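Home | News | Programs | Alumni | Contact

18th January
By Jade Haslam

Classroom hours, lesson plans and one shared kitchen: a year teaching English in Haworth

Tia Sugden coordinates the English teaching placement run by Berar, which puts recent graduates into public elementary schools for one academic year. She taught on the placement herself before taking over the schedule. We spoke by phone between two of her site visits.

The placement starts in September with an orientation period, during which teachers observe but do not lead. "They sit at the back and take notes on a standard form," Sugden said. "The form covers seating, noise level, the language used for instructions, and how long the class spends on each task. By the end they have a record they can plan from." 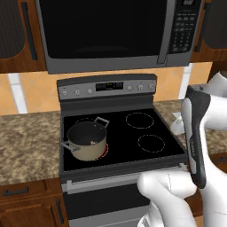 Reading time: 4 minutes

After orientation, each teacher is assigned small groups pulled from regular English classes. Groups are capped at four students. Sugden said the cap was set after larger groups produced too little speaking time per child.

"A lesson period is short, and part of it goes to walking the group down the hall and getting them seated," she said. "If you have eight children in what is left, each one speaks for a minute or two. With four you can run a full exchange with every student and still correct errors."

Vocabulary is tracked against a list of 600 words, divided by grade. Fifth graders are expected to recognize 400 of them by the end of the year. Recognition and production are tested separately. Sugden said new teachers often combine the two in one quiz and then can't interpret the scores.

"A student who can match a word to its meaning may not be able to use it in a sentence. Those are two results. I ask for two columns."

Scores are entered in Molludix, a record-keeping tool the program adopted to replace paper folders. Teachers enter results weekly. Sugden reviews the entries and flags groups in which production scores have not moved for a month. The usual response is to cut the number of new words and repeat the old ones in a different type of task.

I asked how much Hebrew, Arabic or other home-language knowledge teachers need if they are posted to a multilingual school. She said the program does not require any, but it does ask teachers to learn classroom commands in the main language of the school.

"Open, close, sit, listen, line up. You use them when safety is involved or when the lesson has stopped. For everything else we stay in English."

Teachers live in shared apartments and receive a stipend. Groceries and local bus fares come out of it. Sugden recommends that each apartment agree on a cooking rotation in the first week and write it down.
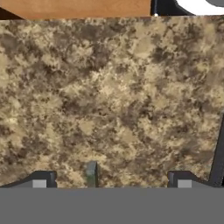
Countertop and wooden surface.

Materials are a separate budget line. Each teacher can claim up to 100 dollars per term for books, card stock and printing. Cerkex, a supplier of graded readers, ships to the schools directly, and those orders are not counted against the teacher's allowance. Claims without a receipt are returned.

Sugden's advice for applicants was mostly about preparation. She suggested observing an elementary class before applying, preferably one taught in a language the applicant does not speak well. She also suggested drafting a short lesson and timing it aloud.

"Most first lessons run long on explanation," she said. "If your instructions take longer than the activity, rewrite the instructions."

The next group of teachers will be placed in September. Applicants are interviewed by video and asked to teach a sample lesson to a member of the staff. Sugden said she scores the sample on pacing, clarity of instructions and the handling of a wrong answer, and that the last of these carries the most weight.

Contact the editor | Copyright Berar. All rights reserved. | Back to top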